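Print this page | E-mail this page

28 November 2024
By Nabila Liew

# Fludgate open day: two-arm bin and tray set

## What this is

This README goes with the simulated runs shown to visitors at the Fludgate open day in November. Two robot arms share one table, and the task is to take a small item out of the pink bin and put it in the turquoise tray. Everything was rendered with Uvska, our in-house simulator. No real arm was used on the day and there is no real-world data in this release.

The set holds 273 runs. Most were driven by Irfan Tambunan and me from the demonstration desk, and 80 were driven by visitors after a short practice. The visitor runs are in their own folder and have not been cleaned up. Expect long pauses and plenty of second thoughts.

## Views

Each run is recorded from three views: one on each gripper and one fixed view over the whole table. All three share a clock, so the same step number means the same moment in every view.

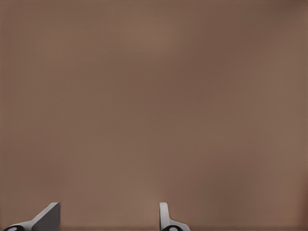
The right arm had less to do than the left in most runs, and several visitors asked why we kept its gripper view at all. We kept it so that the files have the same layout whichever arm is working. When there is nothing but brown tabletop past the two pale fingertips, as in this gripper still, the view gives very little to judge distance by, and anyone training on it alone should bear that in mind. Zulkifli Osman has suggested a patterned table for the next version. It is on the list.

## Files

- `runs/staff` – runs driven from the desk by our own people
- `runs/visitors` – the open day runs, as recorded
- `views` – stills for each run, sorted by step
- `notes.txt` – remarks typed in during the day, mostly mine, with the spelling left alone

A run is capped at 2,000 steps. Runs that reached the cap are kept and marked `timeout` in the index. A run is marked `done` only if the item was at rest in the tray with the gripper open at the last step. Anything else is marked `other`, including a few where the driver simply got up and let the next person sit down.

## Lighting and surfaces

Gert Joubert from Van Loon spent a good part of the morning at the desk and most of his questions were about lighting. Van Loon pack small parts into moulded bins and have had trouble with reflections on their own line. He wanted to know whether we had left the shine on or turned it off to make things easier.
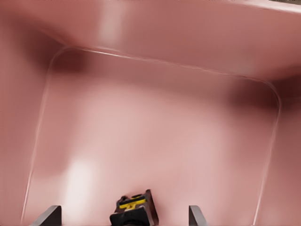 Shine is left on for the bin in every run, and there is no setting in this release to remove it. The glossy floor picks up a nearly white patch of glare, here to the left, and the corners at the far end go quite dark. The item itself is dark with yellow markings and stands out well enough against the pink. A pale item would be a harder test and we have not tried one.

## Driving the arms

One person drives at a time. The desk has a pair of hand controllers and a foot switch, which changes the active arm. The other arm holds its last position until it is switched back in. Dimas Entili ran the practice sessions and asked people to watch the table view first and move to the gripper view for the last part of the approach.

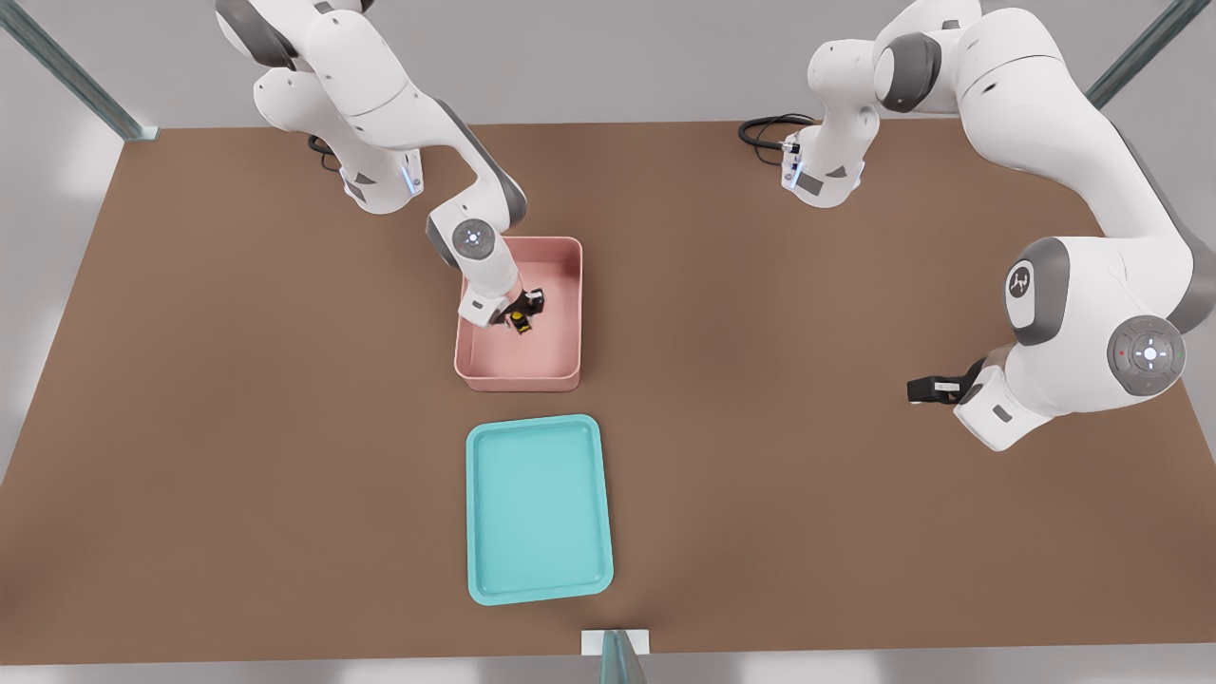 ## Known problems

- The foot switch was sometimes pressed twice by mistake. These runs have a very short stretch with the wrong arm active.
- 2 visitor runs have no table view. The gripper views are complete.
- Gripper force is not recorded, only finger position.
- Step times drift slightly in the longest runs. Use the step number.

## Use

Free to use for teaching and research. Please name Fludgate and the release date. Corrections to the index are welcome – send them to me with the run number.

Recent items

- Melen gripper models: change log
- Notes from the Van Loon site visit
- Uvska: setting up a second arm
- Open day timetable and directions

Print | E-mail to a colleague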